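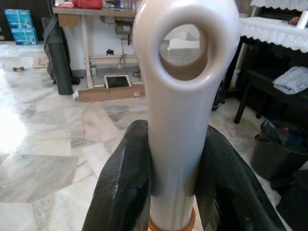 Sweeping a tile floor with the Kirix two-arm kit: setup to first clean pass

Written for the Kirix kit with the textured black fingers, controller running the Nidley task app. If you have the older Alvarado fingers most of it still applies but your grip numbers will be off, see the end. Updated January 5, 2025.

What you need

Kirix base with both arms, charged
A long-handled brush and a long-handled dustpan. Cheap ones fine
A hard floor. Tile, marble, sealed wood. Not carpet
Scraps to sweep. Paper, bits of cardboard, bits of wood
9 square feet of open floor in front of the base, more is better
Time — first run took me most of an evening, now it's a quick job

Before you power on

Clear the patch of floor you're going to sweep. Just that patch. Stuff along the walls can stay where it is, the kit copes fine with boxes and shelves in the background as long as the arms can't reach them. Tables too, but watch the overhang. An elbow comes out wider than you'd think when the arm folds.

Check the cables on the outside of each arm. Want a loose loop, not a tight line. Tight means it'll tug when the wrist turns and you get a joint fault halfway thru a stroke. Ask me how many times.

Wipe the camera lenses. Dry cloth, no spray.

Lighting. Polished tile throws glare and glare is the number one reason the scrap finder misses things. If there's a bright window to one side, pull the curtain or turn the base so the window is behind it. Don't bother with the exposure setting in Nidley, it makes the dark things vanish instead.

Step 1. Home the arms

Power on, wait for the chime, press Home in Nidley. Stand back. Both arms go up and out before they come down. If one stops short, kill power, move the arm by hand to the middle of its range, try again.

Fingers open all the way at the end of homing. If they stay half closed there's probably grit in the slide. Blow it out.

Step 2. Test grip on something tall

Don't start with the brush. Start with something upright and fairly solid that you don't mind scuffing, and close the fingers on its sides. You want contact on both sides and the object not leaning. Set grip to 2, close, then raise by one until the object doesn't turn when you nudge it. On smooth glossy surfaces I end up at 3. Going higher doesn't help, it just slides up the finger.

Look at the wrist camera view while your doing it. If one finger lands well before the other, the wrist is off center. Shift it over, don't squeeze harder.

Test both hands. They're never the same out of the box.

Step 3. Hand over the brush

Brush goes in the left hand, dustpan in the right. You can swap them in the app but the default strokes are written for this way round and swapping mirrors them badly.

Hold the brush upright, bristles down, handle between the fingers. Close at grip 3. Let go slowly. Bristles should hang just off the floor, not jammed into it — the stroke brings them down on its own. If you start with them pressed flat the first stroke skids.

Round wooden handles turn in the fingers. Wrap of rubber tape where the fingers meet the handle fixes it. Skenden sell sleeves for this, they're OK, tape is cheaper.

Step 4. Hand over the dustpan

Same idea, but at an angle. Long handle slants from the gripper down to the middle of the floor with the tray lying flat. Flat is the whole trick. Front lip lifted even a little and paper goes straight under.

In Nidley open Tool Angle, pick Pan, nudge until the lip touches all along. Get down on the floor and look. The camera view from above won't show you a small gap.

Save the pose. Name it something you'll recognize, I have a lot called "test".

Step 5. Put down some scraps and sweep

Brush left, pan right, tray between the arms, a few bits still on the floor next to it. That's the layout you want when you press Sweep. 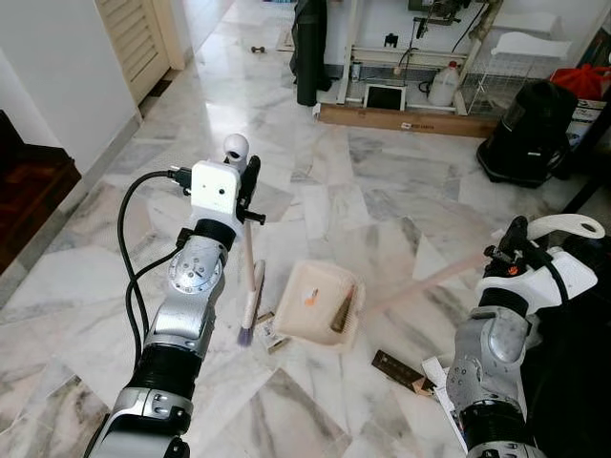

Step 6. Tune the stroke

Three settings matter.

Stroke length. Default is 16 inches. Fine for paper. Shorten it if the brush keeps hitting the tray.

Stroke speed. Start slow. Light scraps fly if you go fast and then you're chasing them under furniture.

Lift. How high the bristles come up between strokes. Too low and it drags bits back out of the pan on the return. This was my problem for ages, kept blaming the pan.

Change one at a time. Run it twice before you decide.

Step 7. Finish and put away

Press Hold, not Stop. Stop opens the fingers and drops both tools. Hold keeps grip while you take them. Take the dustpan first, keep it level, empty it, then the brush. Then Home, then power off.

If it goes wrong

Skips a scrap every time: glare, or the scrap is near the floor color. White paper on white tile is hard for it. Turn the base a bit and rescan.

Brush slowly tips over: grip too low or the tape has worn. Replace tape first.

Chunky pieces won't go in: brush rides up over them. Longer stroke, slower, lift down a notch. Some blocks you just pick up with the gripper.

Arms stop near each other: that's the collision guard. Move the pan pose further right and save again.

Alvarado fingers: smoother pads, so add one to every grip number on this page. I haven't tried them with the Skenden sleeves. If you have, leave a coment with your settings.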